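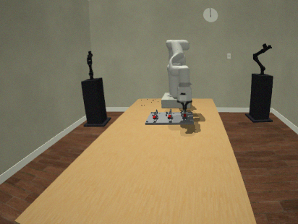 Last June I paid for a haircut with money that doesn't exist outside of Haverford. Well, it exists, I had it in my hand, but if I'd walked it over the bridge and tried to buy a coffee with it I would have gotten a very polite no.

The money is called the Corkholm. It's a paper note, a bit smaller than a dollar bill, sort of mossy green, and it's named after the old bottle stopper works that used to sit down by the river. One Corkholm equals one dollar. You buy them over the counter at the bookshop, you spend them at any shop with the sticker in the window, and the shop either spends them somewhere else or swaps them back for dollars and loses a little on the swap. That little bit goes into a pot that pays for things like the bus shelter on Mill Street (which has a bench now! I'm weirdly proud of that bench).

I should say I didn't get into this because I have big ideas about money. I got into it because Keisha Iwasaki cuts my hair and she had a stack of the things by the register and I asked what they were. Forty minutes later I had very short bangs and a lot of opinions. Keisha was one of the first people to sign up and she talks about it the way other people talk about their dogs. She takes Corkholms from me, she buys her lunch with them at the deli, and the deli guy gets his knives sharpened with them, and the knife guy, who is bald, unfortunately, has to find something else to do with his.

So I decided to try it for real. The plan was to put 100 dollars a month into Corkholms and only use those for anything I bought in town. I figured it would last until the first time I forgot my wallet. I'm still going, ten months later, and I want to write down what it's been like while I remember, since a couple of you emailed after I mentioned it in the bread post.

First thing: I spend more time talking. You can't hand over a green note without somebody having something to say about it. The teenager at the hardware store held mine up to the light for so long I started to feel guilty. The woman behind me in line wanted to know if it was legal (it is, as long as it doesn't look like a dollar and you don't pretend it's one, and you still owe taxes on what you earn in it, sorry). I used to do my errands with headphones in and be home before the podcast ended. Now I need to leave room for a conversation at every stop, and some days I love that and some days I go to the big store off the highway with my regular debit card and don't speak to a soul.

Second thing: you find the holes fast. I can get food, haircuts, books, shoe repair, picture framing and, for some reason, three different kinds of massage. I can't get gas. I can't pay rent. My dentist laughed, kindly. The vet takes them up to half the bill and I only learned that after I'd paid the whole thing on a card, so put that in your phone if you live here.

And some shops get stuck. The bakery had more than 1,000 of them sitting in a drawer at Christmas, because everyone wants bread and the flour comes from two states away and the flour people want dollars. They could have swapped them, but the fee stings on a bakery's margins. I felt pretty bad about that, being one of the people who'd been cheerfully filling the drawer with my sourdough money. What ended up happening is that they started paying for their window cleaning and their printing with them, and one of the weekend staff asked for a slice of her wages that way, which I thought was brave.

That led to a long argument with my friend Darnell Holloway, who teaches economics over in Nellholm and thinks the whole thing is cute. His word! He says a dollar spent at the bakery is a dollar spent at the bakery and the color of the paper changes nothing. I said the dollar can leave town the same night and the Corkholm can't. He said it leaves anyway when the bakery buys flour. I said some of it stays. He said how much. I didn't have a number, and I still don't, and it bugs me. If anybody has tried to track this in their own town, even with a pencil and a shoebox, please write to me.

Darnell did come to the spring market with me, for the record, and he bought a jar of honey with my Corkholms and has not paid me back in any currency.

There's talk of putting it on phones. A little outfit called Tundska came and showed us an app at the library, and it looked nice, it really did, you tap and it's done and the shops don't have to count paper at closing. I came out of there torn. Paper leaves out the people in the next county who might join if it were easier. But I like the paper. I like seeing it run low at the end of the month. I've found a note with a grocery list penciled on the back, and another where somebody had drawn a mustache on the heron. I got that heron back in change 12 days after I'd spent it, and I've kept it, which I know is exactly what you're not supposed to do with money that's meant to move around.

The vote on the app is open to anyone who holds an account at the bookshop, and you can drop your slip in the box by the cookbooks. I've filled mine in and then erased it, twice. Keisha is for it. She says she's tired of counting.

If you're in Haverford and want to start small, get 20 worth and spend it on lunch. The deli does a good egg sandwich. Ask for the pickles on the side or they'll put in way too many.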